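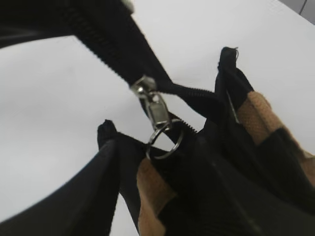
Figure 2. Fabric bag with a coil zipper, opened on a flat white surface. A split ring is threaded through the lower hole of the pull tab.

3.2 Closures and added pull aids

Closures were recorded separately from the bag body. In the first round of coding, carried out in November, the two had been entered on a single line, and the result was that a bag with a stiff zipper and a bag with a stiff fabric received the same score. The revised sheet has one line for the body, one for the closure and one for anything attached to the closure after manufacture or supplied with it as a loose part. The sheet was fixed on 27/12/2023 and was not changed after that date.

The sample consisted of 42 soft bags from the Flillthorpe household collection. All of them had at least one zipper long enough to be worked with one hand while the other hand held the bag. Purses and pencil cases with a zipper shorter than the width of the palm were left out. Bags with hook-and-loop closures, drawstrings or magnetic snaps are treated in Section 3.4 and are not counted here.

Three parts of the closure were coded. The first is the tape, meaning the woven band that carries the teeth. The second is the slider, meaning the body that travels along the teeth. The third is the pull, meaning whatever the user takes hold of. Where a pull tab had a ring, cord or tag threaded through it, the tab and the added part were coded as a single pull with two elements, and the outermost element was taken as the grip point. The bag in Figure 2 was coded in this way: the slider carries an elongated tab, the tab carries a thin split ring, and the ring is the grip point.

Wide tape proved harder to code than expected. On a bag with a narrow tape sewn close to the seam, the line of the zipper follows the line of the opening, and the direction of pull can be read from the outside. On a bag with a wide tape and a soft body, the tape can stand away from the fabric when the bag is open, and the two halves can point in different directions once they have separated past the slider. Coders were told to judge the direction of pull from the slider and the joined length of tape alone, and to ignore the separated lengths.

Color contrast between the pull and its surroundings was coded as high, medium or low. A silver ring against black fabric was coded as high. The rule was applied to the fabric directly behind the pull when the bag was closed, so that a patterned bag could receive a different score from a plain one with the same hardware. For bags pieced from panels of two colors, such as the black and tan-brown bag in Figure 2, the coders noted which color lay next to the tape and used that one. The panels elsewhere on the bag had no effect on the score.

Straps were a recurring source of disagreement. A loose strap that fell across the opening was entered as an obstruction by one coder and ignored by the other. The final rule is that a strap counts as an obstruction only if it has to be moved before the slider can travel its full length. A strap lying to the side of the bag, even if it forms a large loop, is not an obstruction. Items 1004 and 1802 were recoded under this rule and both moved from the obstructed group to the clear group. No other item changed group.

The Lindgren checklist, from which our sheet was adapted, does not distinguish between a pull tab and a ring added to it. We kept its wording for the slider and the tape and replaced its single entry for the pull with the two-element entry described above. The Wollero variant of the checklist includes an entry for the sound of the slider, which we did not use.

Bags were coded open first and closed second. The order matters for soft bodies, where folded corners at the opening can hide part of the teeth. Coders were allowed to flatten such folds with one finger but not to lift the bag from the surface. The full sheet is reproduced in the Kitero project appendix, with the scores for each item.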